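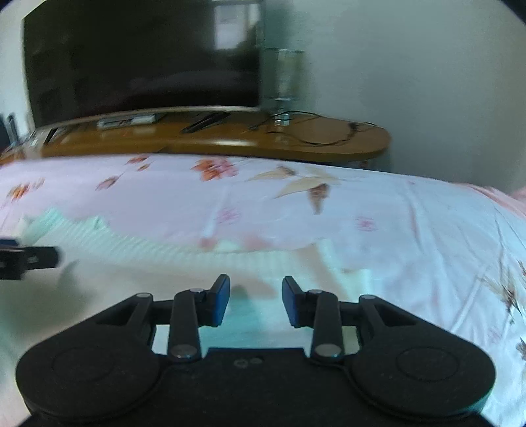

Slide 1. Folding on the bed: notes for my talk on Wednesday

Good evening to everybody. Thank you to the Brindcombe tenants' group for the invitation. My name is Peiyu Lei. I speak for twenty minutes, and after that we fold together.

(Wait until the people at the back have a chair.)

My subject is small: the laundry, and the place where we fold it. In February I asked the households in our building, Skestenwood House, where they fold their clean clothes. I received 60 answers. The most common place was the bed. The kitchen table came second, and a few people wrote "on the sofa, in front of the news."

I was happy with this result, as I fold on the bed also. The bed is wide, it is soft, and it has a good height for me if I sit on the edge. A flowered sheet in pale pink makes a nice ground for white things. You see at once where a white sock is lying. On a white sheet I lose them.

Slide 2. Before you begin

Make the sheet flat first. Pull it at the corners and go over it one time with the open hand. If the sheet has waves, the small pieces will roll into them.

Bring only one kind of laundry to the bed. I bring the small white pieces first: socks, face towels, cloths for the kitchen. The shirts stay on the rack and wait.

(Show the bag with the towels. Do not open it yet.)

Slide 3. Small pieces

Hold the cloth in the middle and lift it a little from the bed. The lower end hangs down, and its weight takes out a part of the creases. Put it down again, fold the long side to the long side, then one time across. For a face towel it is enough. For a thick knit cloth I stop after the first fold, or it becomes a ball.

Please do not press hard. My mother pressed every towel with her fist, and in the cupboard they were like boards.

Slide 4. The room around the bed

Many of us have the television opposite the bed, on the wall, with a long cabinet below it. It is tempting to put the finished piles on this cabinet. I did it for years. Then the remote control is under the towels, and the cables behind collect the lint. Now I leave the cabinet for the television things and carry each pile away when it is as high as my hand.

The back of a chair can take the long pieces, for example trousers, while you work.

(Here ask: who has a chair beside the bed? Wait for hands.) 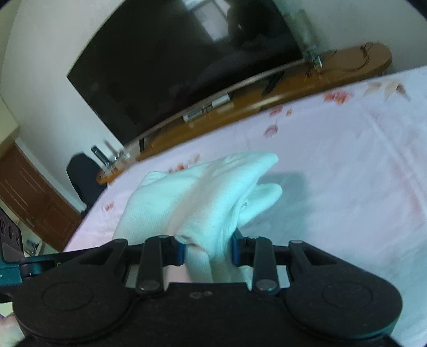
Chuensuk wrote to me after the first version of this talk that the bed is the wrong place for towels, because one always ends up lying down beside them, and that a table makes you finish. I read this aloud and let the room answer. My own reply is that I have a small table, and it is full of dishes.

Slide 5. Practice

Everybody takes two towels from the bag. Fold the first one in your usual way and the second one in my way. Compare with your neighbor.

If there is time, I show the pillowcase. If not, I go directly to the questions. The room must be free at nine.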